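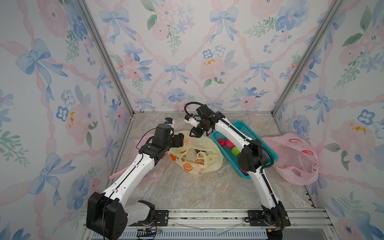

Blue bows, pink roses and green sprigs on the wallpaper, with a marble-patterned floor.

Wilma Meijer had already put the kettle on when I came by, and she wanted to talk about closets before I had my coat off. She has been helping people settle into older homes in Vudstead for years, and she has a lot of feeling about closets.

"Everybody starts with the sofa," she told me, pouring. "They fall in love with a sofa, bless them, and then they have no place for the vacuum cleaner."

Her latest job was a narrow row house for Sachiko Sugiyama, who moved in this May with her mother and (Wilma laughs as she says it) more table linens than a small hotel. The whole house had 3 closets, and one of those was taken up by the water heater. Wilma spent her first visit just sitting in the hallway with a cup of tea, watching where people set things down when they came in.

"You learn so much from where the mail ends up," she said. "Sachiko kept apologizing for the mess and I kept telling her, no, leave it, please, I'm working!"

What came out of it was a long, shallow cupboard down one side of the hall, built by Guangming Shi, a carpenter she has leaned on for many of her projects. The wood and hinges came to 391 dollars. Sachiko had set aside 400, so there was just enough left over for a box of hooks.

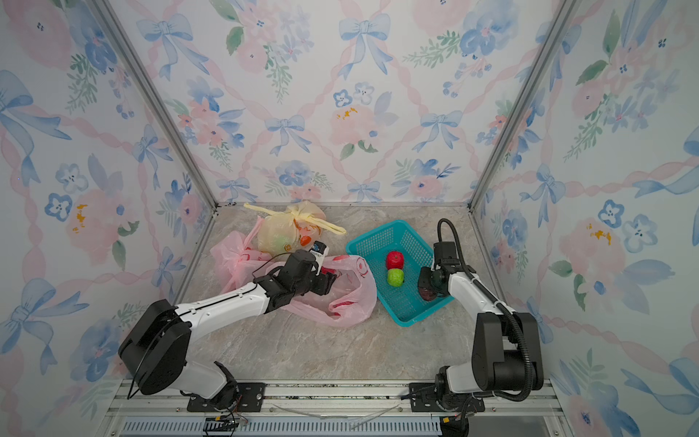

A knotted yellow bag in the back corner, against the papered walls.

I asked whether shallow cupboards don't feel a bit mean. Wilma shook her head. "Deep shelves eat things – you buy a second iron and then you find the first one. I like to see everything I own when I open the door."

She does admit to mistakes. In her own kitchen she hung the shelves so high that she needed a step stool for the sugar, and it took her around 4 years to bring them down.

"I was stubborn," she said, and went to look for the cookies.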